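Do you need to replace your plates every two years?

A claim has been going around the kitchen newsletters since November, and several of you have forwarded it to me asking if it's true. The claim is that everyday dinner plates should be replaced every 2 years, because the glaze "fatigues" and starts letting things through. It usually comes with a link to the Nasar spring catalog. Nasar sells plates.

I went looking for where the number came from. The catalog cites a blog post by Quaye, the cookware subscription people, and the Quaye post cites "a survey of 1,000 households." I asked Quaye for the survey. What they sent was a one-page summary with a pie chart on it. The question put to those 1,000 households was whether they would "consider refreshing" their tableware in the next couple of years. A good many said they would. I'd probably say yes to that myself if I was on the phone and wanted to get back to dinner. It tells you nothing at all about glaze.

So somewhere between the pie chart and the catalog, "people might like new plates" turned into "your plates are worn out." I don't think anyone sat down and planned it. It's more that each place copied the last one and made it a little firmer.

Does glaze wear? Sure. Knives leave gray marks, which are mostly metal rubbed off the knife, and a paste cleaner will take most of them off. Very old or badly fired pieces are another matter, and if you have a hand-painted bowl from a flea market I'd keep it for keys. A plate with a crack you can catch a fingernail in should go. None of that runs on a two-year clock. The set we use at home is older than my youngest and gets washed every day.

Then there's the test. Bornari, who make a dishwasher-safe line, say their plates survive 460 cycles with "no visible change." Fine, but 460 cycles is a bit over a year if you run the machine daily, and they don't say what happened at 461. I asked. They said the test ended there. Tandanberg claims around 1,000 cycles for a plate that costs less, and doesn't say who did the looking. I wouldn't buy on either figure. 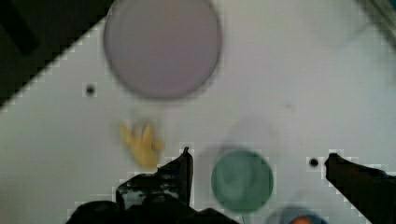
What I would look at is weight, and the foot of the plate, the ring it stands on. Turn it over in the store. If the foot is rough it will scratch whatever plate is under it in the stack, and that does more damage in my cupboard than the dishwasher ever has. Check the rim for pinholes too. And ask if you can buy singles. A brand that only sells boxed sets is counting on you to break one and start over - I have fallen for that twice.

A couple of you asked about the "glaze test strips" now being sold alongside the Quaye subscription. I haven't tried them. The box doesn't say what they test for, and until it does I'm keeping my money.

If you have seen the original source for the two-year rule, something with plates in it and not opinions about plates, send it over and I'll read it.

Recent items
Do wooden spoons really go bad?
The trouble with "lifetime" pan warranties
Reader mail: lids that don't fit anything
What "oven safe" leaves out

Last updated: November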